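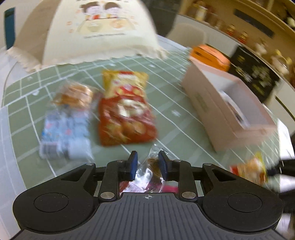 Vevimora, Issue 31, page 37

THE MORGAN

The kit came in March, in a carton with the word Gravent stamped on the tape. My wife put it on the stairs with the other mail and forgot to tell me. I found it when I came down to make coffee.

I review tools for a living. Most of them are drills and saws, and once in a while a pressure washer. The editor had written that this one was different and that I could take my time with it. He wanted 1000 words. He said the makers in Skirkville were nice people and that I should not let that affect anything.

The tool was called the Morgan. It was a gripper you held in your hand, black, with a wide body and two fingers on a linkage. Each finger ended in a dark blue pad. You squeezed, the arms folded in, and the pads came together. A camera watched the pads the whole time. You picked things up with it and put them down, and the recording went to Gravent, and later on a machine somewhere would pick things up a little more like you did.

The leaflet called this "teaching by hand." It listed four kinds of task: kitchen, laundry, desk, and snacks. I asked my daughter which one I should start with. She is nine, and she said snacks before I had finished reading them out.

We cleared the dining table and laid down her cutting mat, the green one with the grid. She went through the cupboard and came back with her arms full. Chips in a red bag. A long blue and white package. Two boxes, one white and pink, one orange. A round bun in its wrapper, which she set on top of the blue package and would not let me move.

"It's harder that way," she said.

My mother was staying with us then. She had covered lunch with the big mesh dome, the one with two children printed on it, sitting at their bowls. I asked if we could put it somewhere else for an hour.

"It isn't in your way," she said.

It was a little in my way. I left it where it was.

The first thing I picked up was a small twisted snack in clear plastic. I missed it. The pads closed on the very end of the wrapper, and the wrapper slid out and the snack stayed on the mat. I tried again and pushed it toward the chips. On the third try I had it, held upright between the pads, and I was more pleased than I would like to admit in print.

"Now put it down," my daughter said.

I put it down.

"Now do it again."

That was the work. I should say so clearly, for anyone thinking of buying one. You pick a thing up and put it down, and then you do it again. The trigger has a good, even pull. The body is wide, wider than it needs to be, and when you reach for something low you can't see past it. I wrote in my notebook: blocks the view of the near side. I wrote: fingers strong, pads grip well on plastic, less well on card. I wrote: wrist.

My wrist hurt by evening. My daughter's didn't. She had taken over after supper, standing on the step stool with both hands around the grip, and she was much better at it than I was. She didn't come straight down on things the way I did. She came in low and from the side, and she let one pad touch first and waited for the thing to stop moving before she closed the other.

"Who showed you that?" I said.

"It's how you catch a chicken," she said. She has never caught a chicken. My mother, in the next room, laughed out loud.

My mother grew up with chickens. She also worked for a long time in a packing plant outside Skirkville, before it shut. I knew this in the way you know things about your parents, as a line on a form. I had not connected it with the address on the carton until she picked up the leaflet and held it out at arm's length to read it.

"That's the same road," she said. "That's our building."

"It might be a different building."

"There's only the one on that side. The other side is the river."

She sat down on the beige chair and watched my daughter for a while. Then she asked for a turn.

I explained the trigger. She didn't listen. She put her hand in and worked it open and shut, open and shut, and looked at the pads. She asked what the little cross was for, the one marked on the plate, and I said I thought it was so the fingers could be lined up. It was a guess. The leaflet didn't mention it.

She picked up the orange box. She picked up the small red and yellow bag. She moved the bun from the blue package to the mat and back to the blue package, and it looked the same as when she'd started. She did all this without hurrying, and her face had gone smooth and far off. I had seen her look that way at the sink and at the ironing board, all my life, and I had always taken it for boredom.

"They had us do cookies," she said. "Two to a tray. You took them from the belt like this." She turned her hand over, the gripper with it. "If you took them from the top, they broke. The new girls always took them from the top."

"How long did it take to learn?"

"A morning. Then you didn't think about it." She set down the bun again. "Is it keeping this?"

"It's recording, yes."

"And somebody looks at it?"

"I don't think a person does," I said. "I think it all goes in together."

She nodded. She picked up the bun from underneath, one pad nearly flat to the mat, and held it there longer than she needed to.

I had the kit for 31 days. The battery is fair, though it takes most of a night to charge. The strap is poor and I used a strip of old towel under it. The software wants you to name every session, and it won't take the same name again, so you end up with things like "table evening other." A screw on the outer linkage worked itself loose in the second week, and Gravent sent a new one in a padded envelope with a handwritten note. They are nice people.

Of the sessions we sent in, I did the fewest. My daughter did a good many and then lost interest when the snacks she liked had been eaten. The rest were my mother's. She did them in the afternoon with the radio on. After a while she stopped using snacks and used whatever there was: spoons, a sock, the lids off the jars. I told her those weren't on the list. She said they could take them off again if they didn't want them.

The day before it was due back, a message came from Skirkville. It was a form letter, mostly, thanking our household. At the bottom somebody had added a line asking whether one of our operators had had training, since the side approach was very steady and they'd like to know how it had been taught.

I read it to my mother in the kitchen. She was drying a pan.

"What should I tell them?" I said.

She thought about it. "Tell them to go stand by the east door," she said. "The floor's worn down there, where the line was. Unless they've laid a new floor."

I wrote back and told them that. Then I packed the Morgan in its foam, with the fingers closed, and taped the carton, and wrote my review. I gave it four out of five. I took the one off for the strap and for the width of the body, and I said the software needed work. The editor cut the part about chickens.

Gravent answered some time in the next week. They had laid a new floor, they said, but only over half.

My mother asked me to print that out for her, and I did, and she put it in her purse. In the fall she wanted to know if I could get the thing back for a few days. I said I could ask.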